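Handheld grippers: soft pads or hard fingers for small stuff?

Posted by Desmond Haddad
767 views

I'm trying out two handheld grippers for desk pickup demos, the Dranholm and the Rovura, and I can't decide. The Dranholm holds little things fine but my wrist is toast after 60 pickups. The Rovura is lighter, but cables slide right out of it! Anybody used both? 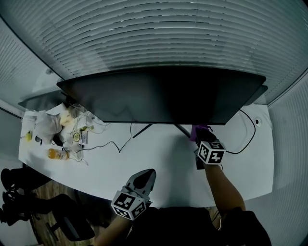 Gripper test at my desk, purple piece in the right hand, left one free.

Mostly I care about small parts near the monitor stand, where I keep bumping the legs with my fingertips. Budget is $700 for the pair.

Ernő Oláh
I ran both last December. Get the Dranholm and put softer pads on it (Seixas sells a set, mine took 2 minutes to swap). For the stand, come in lower and open the fingers less. Also check that your marker cubes are screwed down tight, mine had worked loose and I blamed the tracking for weeks.

brornau_fan
rovura all the way, cables are hard with anything

Share (2) Comments (2)

Related
Which pads for thin cables?
Marker cube keeps dropping out of tracking
Wrist strain with handheld grippers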